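Noodle night, with the arm
October, getting on for midnight

Day 11 of the Brokton trial, and I have finally let it near food. 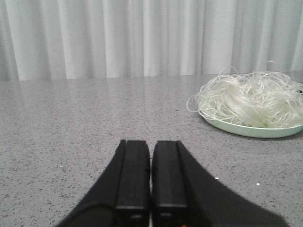 What I asked of it

Lift the noodles from the green plate, carry them left, put them down. I kept it simple on purpose. The Brokton leaflet has a whole page on "kitchen confidence", with a grid of foods it has supposedly met before, and noodles are in there between grated cheese and salad leaves. I thought a great dry tangle would be a fair test. It has no proper handle anywhere, it sticks out over the rim on one side, and you can't squeeze it hard without making gravel.

I drew the curtain first, as the manual says strong light from behind upsets the camera. The manual also says to use a matt worktop. Mine is speckled and shiny and was here before the robot, so we'll have to see which of them gives way.

How it went

First go, the arm came down very nicely beside the plate, thought about things for a long while and closed its fingers on air. Full marks for posture. The tablet app reported "item secured".

Second go, it got hold of a proper clump, lifted it, and set it down again a hand's width to the left. I was more pleased than I'd like to put in writing. There was a bit of snapping, and I was still finding ends of noodle when I went to fill the kettle, but I make the same mess getting them out of the packet.

I gave it 2 more after that. One dropped halfway, one was good. So half marks for the evening, which is better than the mugs (I am not going back over the mugs).

Things I would tell the shop

The fingers are too wide for this sort of job. They're flat, square-ended things and I imagine they are lovely on a box. Eten sell a narrower pair that is meant to fit, and I've had the page open all week without pressing the button, mostly out of loyalty to my bank account.

The soft covers are a mixed blessing. They keep the grit out of the works, I'll give them that, and they are kinder to the worktop than bare metal would be. They also pick up fluff like a school jumper. The care card says "wipe down as needed". It's needed.

The app wants a name for every job before it will save it. I now have one called Noodles and one called Noodles Again. It won't let me delete the first, and the help page sends you to a chat window that opens at nine in the morning and shuts at what feels like ten past.

The noise is fine. I had the radio on low and could follow the play.

Money

Trial ends in three days. After that it's 198 a month, with the arm swapped if it breaks, or I box it up and carry it back down the stairs. The Plarnberg one is cheaper, but you have to bolt it to something, and I rent. The Wattanapong kit gets kind reviews from people who own soldering irons.

I keep trying to work out what I would have it do every day. Setting out breakfast was the idea when I signed up. So far I've been getting up earlier to set out breakfast for it to practise on. On the other hand, my wrist is no better and winter is coming, and on the good goes tonight I stood there with my hands in my pockets while something else did the picking up. I liked that quite a lot.

Tomorrow

Try the noodles on the dark tray, to see if it's the shine that puts it off. Slow the speed down a notch. Ask Brokton whether the narrow fingers cancel the cover, before I buy them and not after, as with the vacuum cleaner.

Had toast for supper. I wasn't going to cook the noodles after all that handling, and anyway I want them for the morning.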